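Standing charges and the price of using less

26 November 2009

Print this article | E-mail this article

The water bill for a small flat in Cimholm now has two parts. The first is a standing charge of 97 pounds a year, payable whether or not a tap is opened. The second is a charge for each cubic metre that passes through the meter. Since the tariff was revised in July the first part has grown and the second has shrunk, and the supplier, Devard, describes the result as neutral for the average household. The description is correct and tells us very little.

An average household is an arithmetic product. It uses 131 cubic metres a year and by construction pays what it paid before. A household using half that amount pays more under the new tariff, and one using twice as much pays less. The change moves money from those who use little to those who use a lot, and it would do so even if every customer went on behaving exactly as before.

The case for the change is not a foolish one. Most of the cost of supplying water does not depend on how much is supplied. Mains must be laid and kept in repair, pumping stations staffed, meters read and bills posted. A supplier that recovers fixed costs through a volume charge is exposed to wet summers. On this view the standing charge merely shows on the bill what was already true of the pipes.

I accept the premise and dispute the conclusion. A cost that is fixed over one year is seldom fixed over 37. The Sabatier main was sized for the demand expected when it was designed, and its replacement will be sized in the same way. If demand is lower when that decision is taken, the pipe can be narrower and the pumps smaller. The volume charge is the only part of the bill that carries any information about this. Reduce it, and customers are told that an extra cubic metre costs the network almost nothing, which is true this year and false over the life of the main.

There is also the matter of who can respond. A customer can mend a dripping cistern or run the washing machine less often. No customer can do anything about a standing charge except move house. In Bustora, where the older terraces share a single supply between several flats, even the volume charge is divided by a formula, and the incentive to save is weak enough already.

Devard's consultation paper gives nine pages to stability of income and one paragraph to demand. The balance should be the other way about. Stability can be had by other means, such as a reserve built up in dry years and drawn down in wet ones.

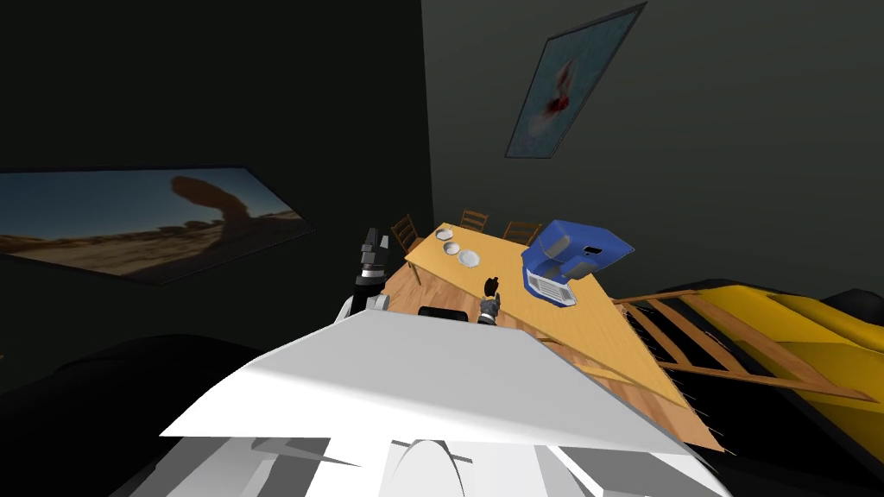

Computer-rendered view: white body panel and gripper arm.

A better tariff would keep the standing charge at the cost of reading the meter and sending the bill, and put the remainder on volume, with a low first block so that large families in small houses are not penalised for washing. It would be slightly harder to explain - three numbers in place of two - and the income would vary a little more from one year to the next. Neither objection seems to me a serious one. The present tariff is easy to explain only because it leaves out most of what a price is meant to say.

The consultation remains open, and replies may be sent by post to the Cimholm office.

Print this article | E-mail this article

Related items
Meter reading intervals and estimated bills
Why the Sabatier main was routed north
Shared supplies in Bustora: a note on method
Rateable value and the unmetered customer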